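**Bench notes, August, a bit after 4 pm**

Creases again. The El Idrissi box came up from the store, and everything in it has been folded by someone with a grudge against flat surfaces. Hatem signed for it, so Hatem gets the blame in writing.

Steamer (the old Boltarum) at 95 on the dial, which has never been a temperature, only a mood. Pressing cloth over the top, six passes, lift between passes. Adalberto Siqueira maintains that lifting is superstition. His own shirts are not evidence in his favour.

Weave notes, for whoever does the next lot:

- The soft ones with a bit of texture take a crease readily and give it back slowly. Leave them spread for up to 100 minutes before judging.
- Don't smooth by hand from the middle outwards. It moves the fold to the side, where you find it again after tea.
- Shade: the pale greens look like two different dye lots depending on which end of the table you stand at. Check by the window before writing a rude email to Grumura. (I wrote the rude email. I have since written a second one.)

Label on the box says Vinitetti, the delivery note says El Idrissi, and the order book has us down for 2,000 hangers that I would like to hear more about. Hatem El Ouafi to ring.

Still to do: descale the Boltarum, find the other pressing cloth, decide whether "broadly flat" counts as flat. Adalberto votes yes. I've put it down as pending.
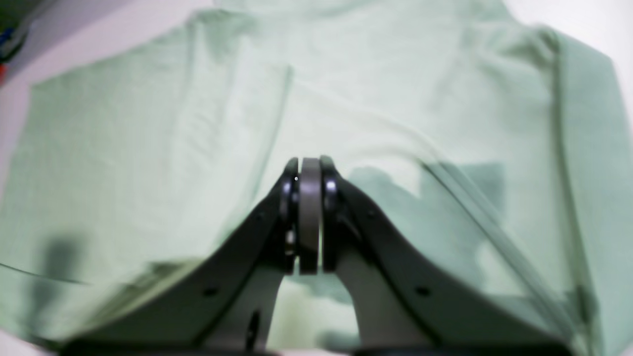

Pale green, spread out, shallow folds still in it.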